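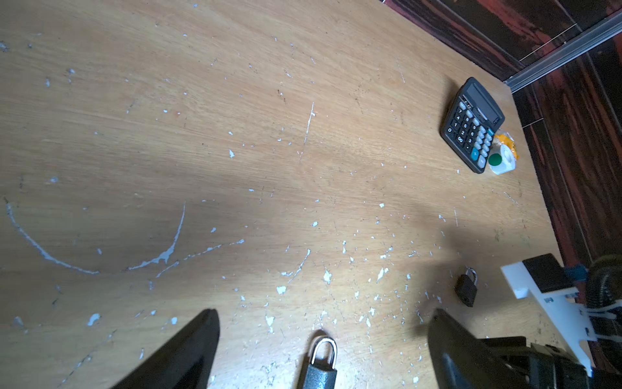
Mirnatlow 挂锁任务 采集图集

Mirnatlow 是 Unby 内部的双臂桌面操作数据集,挂锁任务是其中的一个子集。本页收录该子集采集过程中的画面,附记录格式、场景约定和质检规则的摘要。完整字段定义以随数据发布的说明文件为准,本页只写看图时用得上的部分。

子集现有片段3790条,其中3000条划入训练集,200条划入留出评测集,其余为待复核片段,复核完成前不参与任何训练。划分以采集批次为单位,同一批次的片段不会同时出现在训练集和评测集中。早期版本曾按单条片段随机划分,评测结果明显偏高,相关版本已下架,旧版索引不再兼容。

任务定义

每条片段对应一条语言指令。指令从模板中抽取,由操作员在开始前确认。模板按动作分为抓取、移动、翻转和放置四类,目标物为挂锁,尺寸和外观不限于一种。指令里提到的方位一律以固定机位画面为准,例如“把挂锁移到左侧”指固定画面的左侧,与操作员所坐的位置无关。

干扰物与目标物同时摆在工作区内。干扰物不参与指令,但允许被碰到。若夹爪将干扰物推离原位,片段保留,在备注字段写入“扰动”。训练时是否使用带扰动标记的片段由下游决定,目前的默认配置是使用。

采集方式

两臂均由操作员遥操作,主端与从端关节一一对应,从端动作由主端角度直接映射,中间不做轨迹平滑。平滑过的轨迹看起来更整齐,但会抹掉接触瞬间的小幅修正,而策略在这一段最容易出错。单臂任务中,另一只手臂保持收拢姿态,关节读数照常记录,动作通道不置空。

视觉输入由腕部相机和固定相机提供。腕部相机负责近距离定位,固定相机负责整体布局。每路图像单独写入时间戳,与关节数据在离线阶段对齐。采集程序名为 Stisamon,负责触发、写盘和片段编号,不负责判定成败。
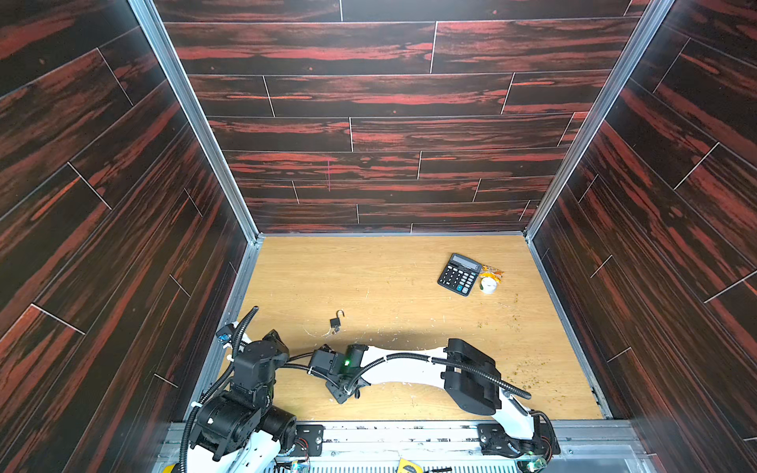

固定机位,单臂片段。右臂横向伸出,夹爪位于挂锁与左臂之间的底板上方;左臂收拢。

固定机位的安装参数在同一批次内不作调整。每批开始前采集一帧空载画面,与上一批的参考帧叠加比对,以两侧型材的下端和后壁板缝作为对齐位置。偏移超出阈值时重新标定,标定文件随批次存档。

围板采用深色木纹,底板采用浅色木纹。选择有纹理的背景而没有用纯色,是为了避免模型把“与背景不同的区域”直接当作目标物。代价是深色夹爪移到深色围板前方时轮廓变弱,分割标注的工作量上升。现行做法是夹爪掩码先由正向运动学投影生成,再由标注员修边,仅在投影明显错位时整块重画。

底板磨损属于正常状态,划痕和碎屑不修补、不涂抹,也不在后处理中去除。同一块底板在更换前持续使用,更换日期写入批次元数据。标注时,底板上的痕迹不单独建类,统一归入背景。

片段的起止规则如下。起点为操作员踩下踏板后的首帧有效数据;终点为夹爪脱离目标物并停稳后的末帧。末尾静止段最长保留10秒,超出部分自动裁掉。中途放弃的片段不删除,标记为“中止”,放入单独目录。失败片段与中止片段含义不同:失败指动作做完但结果不符合指令,中止指动作没有做完。
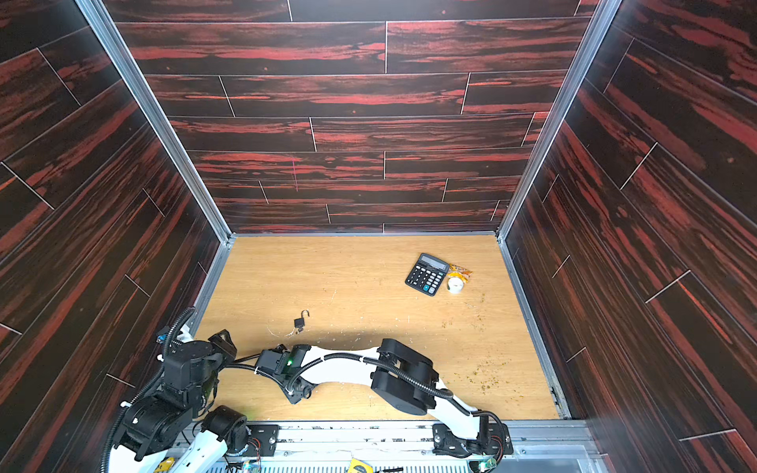

图文:Unby 数据采集组|分类:双臂操作|12月更新

画面中右臂横跨底板,夹爪贴近挂锁,锁梁为打开状态。左臂折叠在左下角一侧,夹爪抬起。

挂锁类目标的难点主要在锁梁。金属表面反光,在腕部画面里高光位置随相机移动,单帧深度估计在这一部分经常失效。锁梁处于打开状态时,夹爪还可能伸进锁梁内侧,造成夹持看似成立、抬起后目标物绕锁梁转动的情况。这类片段在质检中单列为“挂取”。若指令只要求移动,挂取按成功计;若指令要求以指定朝向放置,则需检查最终姿态。

锁梁状态作为片段级属性记录,取值为“开”“合”“不可见”。该属性以起始帧为准,过程中发生变化的,另记结束帧状态。遮挡判断分机位进行,某一路看不见锁梁,不影响另一路的标注。

质检由两轮组成。第一轮由脚本检查丢帧、时间戳倒退、关节读数跳变和文件缺失,任意一项不通过即退回。第二轮人工回放,检查指令与动作是否一致、成败标记是否正确、目标物是否始终留在工作区内。人工回放使用两路画面并排显示,不看单路。两名质检员意见不一致的片段进入待复核队列,不用多数票处理。

目前已知的问题:

部分片段中,数据线护管经过腕部画面的右缘,遮挡区域随腕关节角度变化。未做裁切,训练配置中也没有加遮罩。

右臂单臂片段多于左臂,双臂片段最少。按左右镜像做数据增强时,需要同步交换两臂的关节通道,并处理指令中的方位词。只翻转图像会得到错误样本。

干扰物的摆位重复度偏高,同一批次内计算器的位置变化不大。后续批次将在每组片段之间重新摆放,摆位由 Stisamon 随机给出,操作员照提示执行。

指令文本的措辞偏少。Kemppainen 分支正在补充改写版本,改写只替换语言字段,图像和动作数据不变,片段编号沿用原值。合并前,两个分支的语言字段请勿混用。

下载与引用

图集中的图片可用于内部文档和课程材料,引用时注明 Mirnatlow 挂锁任务。训练请使用数据集中的原始图像流,网页图片经过缩放和重新压缩,颜色与原始数据存在差异。

发现标注错误时,在问题单中填写片段编号、机位和帧号。仅提供截图的问题单会被退回补充。

相关页面:采集批次索引|标定流程|质检字段表|Kemppainen 分支变更记录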